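Progress report no. 2 on the Trulik two-arm kit
Prepared for the Skondska small equipment fund
27 Feb 2021

Status: on schedule, one item open with the supplier, no change to the budget.

1. Where we are

The kit has now been in use at the Brostville workshop for 8 weeks. As agreed in the award letter, we are looking at it as a buyer would: what it takes to set up, how well the parts fit together, how much attention it needs in a working day, and whether Kocabaş (the distributor) answers when something goes wrong. We are not testing research software on it and have left the controller on the version it came with.

Unpacking, mounting and first power-on took two people two days. The printed guide is fine up to the point where the hands go on the arms. After that it refers to a drawing that was not in the box. Kocabaş sent it the next morning.

2. Working area

Both arms reach over a wood-grain table with a taped rectangle on top. The tape marks the area we keep the hands inside, and the soft limits in the controller were set to match it. We set them by hand, one corner at a time. The kit has no tool for this, and a buyer should allow half a day for it.

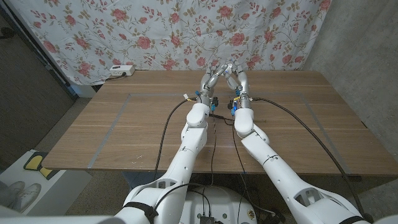 The hands are the main reason anyone would pick this kit over a cheaper pair of arms with simple grippers, so most of our hours in this period went to them. Each hand was run through the supplied set of finger poses at the start of every session. Out of 18 poses, 7 needed their joint values adjusted before the fingers closed the way the guide says they should. The adjustments held after a restart. We have written them up as a one-page sheet and sent it to Kocabaş.

Bringing the two hands together over the table was slower work. The factory calibration treats each arm alone, and small errors at the shoulders add up by the time you get to the fingertips. We now do a short two-hand check before any task that needs both: arms forward, wrists up, fingertips toward each other, and read off the difference. It is a simple check and we think it should be in the guide.

3. Cables

Cabling is the weak point. The power and signal lines leave the wrists and run back outside the arms, so they move whenever the arms do. On wide reaches to the side they can drag on the table edge. The kit comes with clips, but they sit too far from the wrist to be much help, and the small connectors at the wrist are fiddly to reseat.

We lost two half-days to a wrist connector that worked loose. The fault message named the wrong joint -- it pointed to the elbow -- and that cost more time than the repair. Kocabaş has confirmed the message is wrong and has promised a corrected controller file in April. Until then we check the wrist connectors by hand each morning.

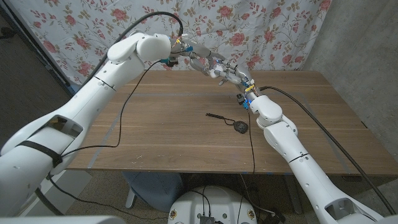 A longer service loop at each wrist would solve most of this. We asked Kocabaş whether Trulik sells one. They do not list it, but they will quote for a made-up set, and we expect the price within the terms of the current award. If it comes in higher we will write to you before ordering.

4. Service

We opened four requests with Kocabaş in this period. Three were closed, all of them by email. The fourth is the controller file mentioned in section 3. Replies have been polite and mostly quick, although the first answer tends to be a link to the guide, and you have to write again to get to a technician.

The service plan we bought covers parts and remote help. It does not cover a visit. For a site with no one used to this kind of equipment we would call that a gap, and the yearly price should be compared with that in mind.

5. Spending

The kit, the service plan and delivery have been paid. The line for spare fingers has not been touched. The only extra cost was tape and cable ties, which we took from our own supplies.

6. Next period

Repeat the pose check on both hands and compare it with the first set of values.
Fit the longer wrist cables if the quote is accepted.
Install the corrected controller file and confirm that the fault message names the right joint.
Start the sorting and hand-over tasks listed in the award letter.

The next report will follow once the controller file has been installed and run for two full weeks.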